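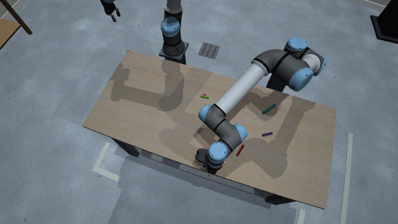
Two-arm cell in the simulator, with the colored sticks on the table.

On Tuesday Milagros Grajales finished the monthly check of the Cluvov cell. She makes every change first in the simulated copy, and only then on the real machine. This month the work was the gripper zero point, which had moved a little after 3,451 cycles. She set it again, ran 1,000 test picks overnight and wrote the new value in the cell log. Takeshi Takeda will tighten the wrist screws on the real arms next week, so please do not book the cell in the morning.

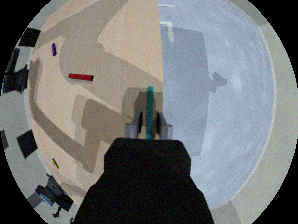 Must I load the new zero point myself?
The cell reads it at each start, so a normal restart is enough. If the old value still shows, write to Takeshi.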